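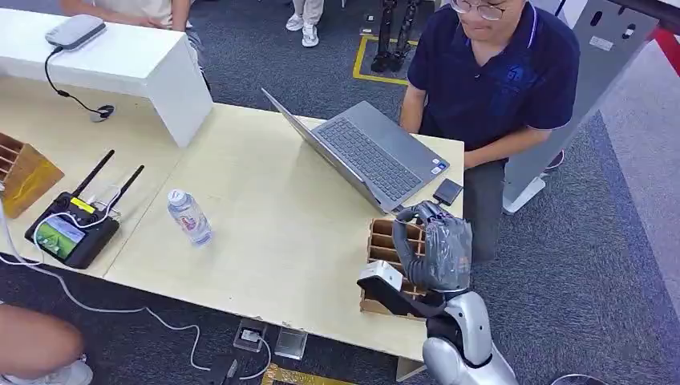

Pejman Daneshvar
Theater management, second year — house manager and box office for this project

Project report: Grultala, a one-act in the Woltumon Studio

What we did

We put on a 50 minute one-act called Grultala, written by Fatemeh Sadeghi, who is in my year. Seven performances in February. My part was front of house, tickets, and getting people to know the show existed. Fatemeh directed and also did the program copy. This report is mostly my side. Hers is handed in separately.

Space: Woltumon Studio, the small black box behind the main stage. Flexible seating, no fixed rows. We went with seats on three sides, which the director wanted from the start and which made the seating plan a pain (more on that).

Budget

We got $1,000 from the department production fund and applied for a second grant from the Mahmoudi arts fund. Did not get it. The letter said the application was strong but late. It was late. I had the deadline written down wrong.

So $1,000 for everything. Costumes took the biggest piece, then printing, then the rental on two extra lights. Set was borrowed flats plus a door frame from last year's spring show. I would put less into printing next time. We had 3,000 flyers made as the price per sheet dropped so much at that number, and a full box and a half is still in the prop room.

Getting an audience

First plan was flyers and posters only. Started handing them out the first day back, Mon 4 January, outside the dining hall. Hardly anyone had moved back in yet. Bad timing, my call.

Second plan, which worked better: going into classes. Professors in English and history gave us two minutes at the top of a lecture. Fatemeh did the talking and read the first page of the play out loud, the bit where the sister comes home and doesn't recognize the kitchen. After those weeks the reservation list moved. I can't prove which visit brought which people becuase the form didn't ask. It should have. One question, "how did you hear about us," and I left it off.

Third thing was the Vestovton, the free neighborhood paper. I wrote them a press notice. They cut it to three lines and printed the wrong start time. They fixed it the next issue but on the second night we had four people show up at 8 for a 7:30 show. We let them in at the blackout between scenes two and three.

Tickets and house

Free with reservation, donations at the door. Total attendance was 141 over the run. Opening and closing were the full nights. Wednesday was thin, and the actors felt it, three sides of empty chairs is a lot to look at.

No-shows were the main problem. People reserve a free ticket and then don't come. On opening night I held seats until curtain and turned away a couple who would have fit fine. After that we released held seats five minutes before start and I never had to turn anyone away again. I'd charge two dollars next time, just so it means something.

Seating plan: I drew it for the first layout, then the door frame moved stage left in tech week and the end seats on that side couldn't see the last scene. Found this out from an audience member. We pulled those chairs from the third show on. I should of sat in every seat before opening.

Working with the director

Mostly good. We disagreed about late seating — she wanted none at all, I wanted the scene two blackout. We went with mine after the start time mixup. We also should have had a weekly meeting. We were texting decisions at midnight and some of them got lost, including the program change for the understudy, who went on twice and wasn't in the first batch of programs. I apologized to her. She was nice about it.

Still to do

Return the lights paperwork. Final receipts to the department office, two missing (tape and the costume thread, both small). Fatemeh wants to rework the ending and do a reading in the fall. I said I'd do the house again if somebody else does the flyers.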